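Dec 6, 2025 — bench notes, tool mark comparison, Burnari warehouse break-in

Case 668. Pry bar from the suspect's trunk vs. the casts off the back door frame. Bar came over from the Bellamy property room, seal intact, signed in before lunch. Tip width matches the wide gouge but that means very little, half the bars sold in Drarkuvmont have the same tip.

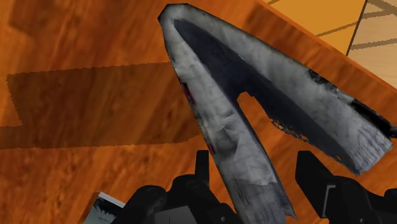
Sandra Pilkington
Tool Marks Examiner

Made 11 test marks in lead sheet, both faces of the tip, three angles. Throw out the first two, my hand slipped and the striations double up. Rest are fine. Left face is useless — too much rust. Right face has a nice nick near the corner that leaves a clean double line.

Cast B shows a double line in the same spot. Cast A nothing, too shallow. Cast C has a bubble right where I need it. Whoever poured C mixed the Plusel too fast, we talked about this in November. Please go slow with it!!
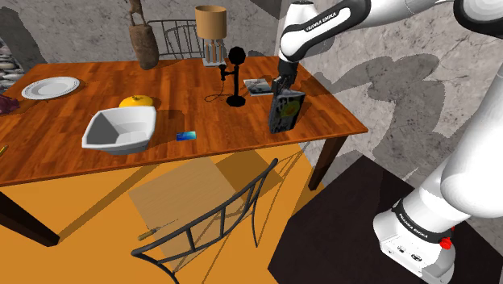

Sandra Pilkington — Tool Marks Examiner

Scope work after lunch. Cast B against test mark 7, decent agreement over roughly 3 mm, then it drifts. Could be the angle. Remade mark 7 a bit flatter and it holds longer. Not calling it yet. Detective phoned again wanting a yes or no, told him he gets it when the second examiner has looked and not before.
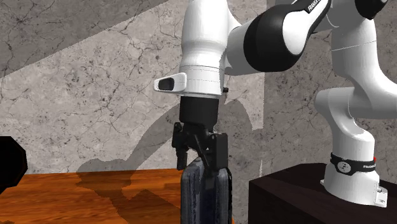

Also the paint flecks. Green, two layers, bagged seperately and sent up to trace. Door frame control sample is missing from the submission, only the inner door was sampled. Need someone to go back and scrape the outer frame before the owner repaints.

To do — recast C if the frame is still there, new lead sheet (almost out), photograph marks 3 thru 11 with the scale in, fix the date on teh evidence log. Bar is back in locker 100, resealed and initialed.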